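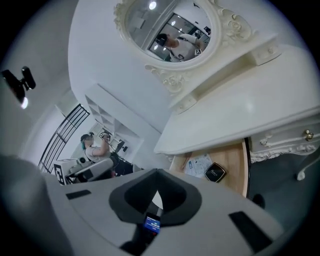 Zenotia Dressing Table with Oval Mirror: Review After Six Months

I bought the Zenotia in July to replace a plain desk I had been using in the bedroom. It is sold in white only, with carved roses on the mirror frame and curved legs. I do my makeup and hair at it every morning and pay bills at it in the evening, so it gets more use than a vanity probably should.

Delivery and assembly

It came in 2 boxes from the Cilport warehouse. The mirror was in its own box with thick foam at the corners and no damage. The table box had a crushed end, but the panels inside were fine.

The instructions are drawings with no words. Most steps are clear. The legs go on with bolts from underneath, and the holes lined up. Attaching the mirror is the hard part. It is heavy, and someone has to hold it upright while the other person tightens the screws at the back. The supplied wrench is too short to get any leverage, so use your own if you have one. We took most of an afternoon, including a break to find a better screwdriver.

The top

The top is large enough for a makeup bag, a lamp and a hair dryer, with space left for your elbows. The finish wipes clean with a damp cloth. Foundation comes off easily. Nail polish remover does not forgive, and I have a dull patch near the back from a leaking bottle. A curling iron needs a heat mat under it.

Drawers

The drawers are shallower than the website photos led me to expect. Lipsticks and brushes lie flat with no trouble, but a tall bottle of hairspray has to live somewhere else. They slide on plain runners with no soft close. One stuck during the humid weeks and I rubbed candle wax on the runner, which fixed it. The knobs worked loose after the first month. A turn of the screw from inside the drawer tightened them.

The mirror

The glass is good. There is no waviness, and my face looks the same shape wherever I sit. It does not tilt, so a very tall person may have to lean down. The carving on the frame collects dust and powder. I go over it with a dry paintbrush every couple of weeks. A cloth just snags.

How it compares

Before this I had the Jolach vanity at my old apartment. The Jolach has deeper drawers and a folding mirror, and it cost $200 less. It also wobbled from the first day, and the mirror hinge gave out. The Cropper is closer in style to the Zenotia, but the one I tried in the store had a top so narrow that I would have been putting things on the floor.

Stability

The Zenotia does not rock on my wood floor. On carpet I would check it with a level. The legs have no adjusters, so you would need felt pads or a bit of card under the low one. Lift it when you move it, because dragging puts strain on the legs.

Price and extras

The matching stool is sold separately. I skipped it and use a padded chair I already owned. Replacement knobs are $25 a set, plus shipping, and customer service answered my email about them the next day.

Good: solid top, clear mirror, steady on a flat floor.
Bad: shallow drawers, fixed mirror, slow assembly, carving needs regular dusting.

I would buy it again at the sale price. At full price I would look harder at used furniture first.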